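How to Topdress and Level an Uneven Lawn

Posted 19 May 2018 by Brynhildur Eyvindsson

Small dips and bumps in a lawn make mowing awkward. The mower blade scalps the high spots and leaves long grass in the hollows, and water collects where the surface is lowest. Topdressing is the practice of spreading a thin layer of sandy soil over the turf and working it down to the base of the grass. Repeated over a season or two, it brings the surface back to a fair level without lifting the turf.

The method below suits hollows up to 2 cm deep. Anything deeper should be dealt with by cutting and folding back the turf, filling underneath and laying it down again. A section on that is given near the end.

When to do it

Topdress when the grass is growing strongly enough to push through the new layer. For cool-season lawns that means spring or early autumn. The last week of August is suitable in most areas if there has been rain. Do not topdress in drought, in frost, or within a fortnight of sowing. 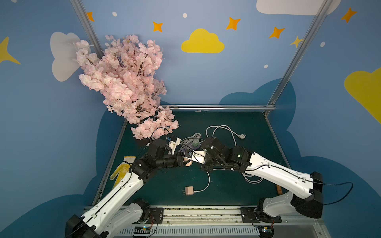
Leave a gap of at least six weeks between one dressing and the next. A lawn with several shallow hollows will usually need two dressings, and sometimes three.

What you will need

Topdressing mix
Garden fork or hollow-tine aerator
Spring-tine rake
Levelling lute, or the back of a wide landscape rake
Stiff broom
Straight board, 2 m long
Wheelbarrow and shovel

Choosing the mix

Match the mix to the soil you have. On loam, use a blend of seven parts washed sand to three parts screened loam. On heavy clay, a sandier blend can be used, but pure sand should be avoided as it forms a separate layer that dries out quickly. On sandy ground, increase the loam and add a little fine compost.

Whatever the blend, it should be dry enough to run through the fingers and free of stones. Damp mix clumps on the leaf and is very hard to brush in. We buy ours bagged from Brikerwood, who sell it ready screened. If you blend your own, pass it through a 6 mm sieve.

Never use builder's sand. It often contains lime and sometimes salt.

Working out the quantity

Multiply the area in square metres by the depth in metres to get the volume in cubic metres. A lawn of 150 square metres dressed at 4 mm needs 0.6 cubic metres. Hollows need extra, so order a few bags more than the sum suggests. Unused mix keeps well under cover.

Step 1. Find the low spots

Lay the board on the turf and look for daylight beneath it. Move it along in short steps, first in one direction and then across. Mark each hollow with a cane or a ring of sand. Pools left after rain are a useful guide as well.

Step 2. Mow and scarify

Mow slightly shorter than usual, to 20 or 25 mm. Rake out moss and thatch with the spring-tine rake. Thatch left in place will keep the mix off the soil, and the surface will stay spongy.

Step 3. Aerate

Push the fork in to a depth of 10 cm, at 15 cm spacing, over the whole area. On clay, use a hollow-tine tool and collect the cores before going further. The Remach two-row aerator does this well enough on a small lawn – a hired machine is better for a large one.

Step 4. Spread

Tip the mix in small heaps across the lawn and scatter it with the shovel. Keep the general layer below 5 mm. Hollows may take up to 10 mm at one go. The tips of the grass must remain visible everywhere.

Step 5. Work it in

Draw the lute back and forth in long strokes, changing direction each time. It will carry mix off the high places and drop it in the low ones. Finish with the broom to lift the leaf. Check the marked hollows again with the board. 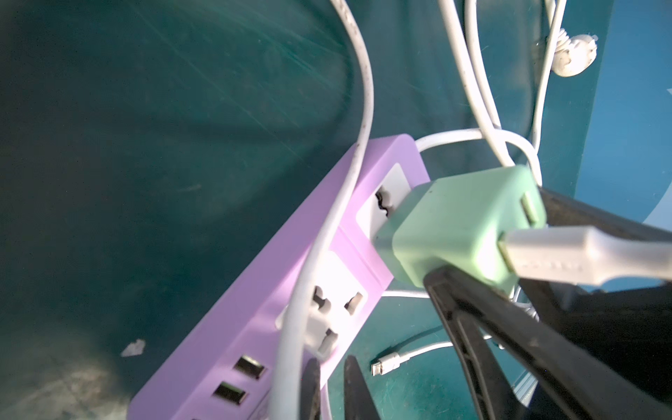 Power strip with USB ports and a plug adapter fitted.

Step 6. Water and wait

If no rain is due, water lightly with a fine rose or sprinkler. Keep off the lawn for 7 days, and do not mow until the grass stands clear of the dressing. Set the blade high for the first cut.

Deeper hollows

Cut an H shape through the turf with a half-moon edger and peel back the two flaps. Loosen the soil beneath, add screened topsoil and firm it with the foot. Fold the flaps back so that they sit very slightly proud – they will settle. Brush mix into the cuts and keep the patch watered until it has rooted.

Raised areas are treated the same way, with soil taken out instead of added.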